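Tovar and Brandão to Merge Apartment Ventilation Product Lines

MEKVILLE, Feb 15, 2018 – Tovar, a maker of ventilation units for small homes, has signed an agreement to take over the apartment product line of Brandão. The combined range will be sold under the Jidora name and will be built at the Tovar plant in Mekville.

The agreement covers 8 unit types, the tooling for them and the stock of spare parts. Units already installed keep their present model numbers and warranty terms. Service contracts signed with Brandão will be handled by the Tovar service desk without a new signature from the building owner.

The first product in the joint range is the Jidora wall unit for single rooms. It uses a ceramic heat exchanger and a reversing fan, and it fits the wall sleeve used by both companies. The fan changes direction at fixed intervals. Air flow is set in four steps at the wall switch. A humidity sensor can override the switch when the room air passes the set limit.

Bedrooms and music rooms are rated for the two lowest fan steps.
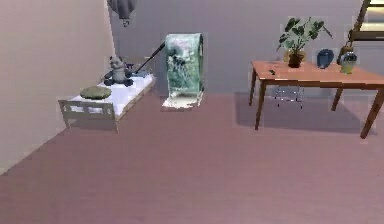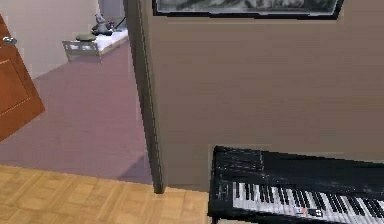

Can the new unit be fitted in a sleeve that is already in the wall?

Any Tovar or Brandão sleeve of the standard diameter will take it, provided the outer hood is replaced at the same time. Older hoods have a narrower outlet and reduce the air flow at the top step.

"Installers asked for one sleeve and one filter size, and the range is built on that," said Uwe Frerichs, head of product engineering at Tovar. "The control board is also shared – a technician needs to carry only one spare."

Before the agreement, the units were tested in 693 rooms in rental buildings. Filters were weighed at each service visit, and the results were used to set the replacement interval. The test report is available to planners on request.

Orders for the wall unit can be placed through existing dealers of both companies. The price list carries 497 items, including filters, hoods, sleeves and wall switches. Brandão part numbers are listed next to the new ones.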